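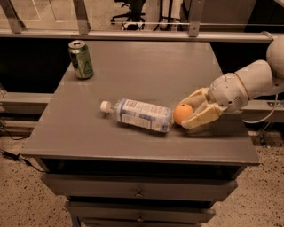
Do we really need a written rule for what can sit on the table during arm tests?

Posted by benchrat_greenwood

Our site at Greenwood just got a two-page "workspace conduct" sheet from the safety people at Herstead. It covers one arm with a hand on it picking up fruit and drink containers. Among other things it wants a clear strip of 40 mm along every edge of the tabletop, cables off the floor, and a speed cap of 200 mm per second whenever a person is on the same side of the screen.

I've been doing this a while and most of it reads like it was written for a welding cell. We're moving an orange. Does anyone follow something like this, or does it go in a drawer after the first month? I'd like to hear from people who have had it make a difference, because so far I've only heard from people who sell training.

Posted by tolerance_stack

Some of it is padding, I agree. The edge strip I'd argue with, because whether it makes sense depends on where your arm comes in from and how far the elbow swings on the way. Ask them where 40 came from. When we asked the same thing at Givance the answer was "the previous document," and the number got dropped.

The speed cap I would keep. People fixate on the object and forget the arm. An orange weighs next to nothing but the forearm behind it doesn't, and if you lean in to set a bottle straight it's the elbow that gets you — you're looking at the fingers.

What I'd add, and what your sheet probably doesn't have, is a rule about the end of a run. Decide in writing what counts as finished. Ours says the object is down on the surface, the hand is clear of it, and the arm is parked. Until all of that is true you stay out, even if it looks stopped.
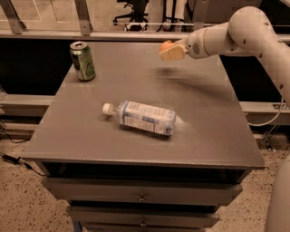
Orange on top of the gripper, arm still over the table. Not a finished run under our rule.

Before we wrote that down, half the group would call a pause like that "done" and reach over. I don't have numbers to show you it made us safer and I'd be suspicious of anyone who says they do. It did stop the arguments about which runs to log as complete.

On cables: tape down or reroute anything a foot can catch, and leave enough slack on anything that runs near the arm. You don't need a consultant for that one.

Posted by Dollbridge_mike_not_mike

we had a sheet like this, 20 rules. everybody signed it and I doubt anyone could tell you five. cut it to one page and stick it where you stand when you start the arm. also sealed bottles only, caps on, learned that ourselves

Posted by benchrat_greenwood

Thanks both. The end-of-run wording is better than anything on our sheet, so I'll send that back with a question about the 40. Still not sold on the rest of it.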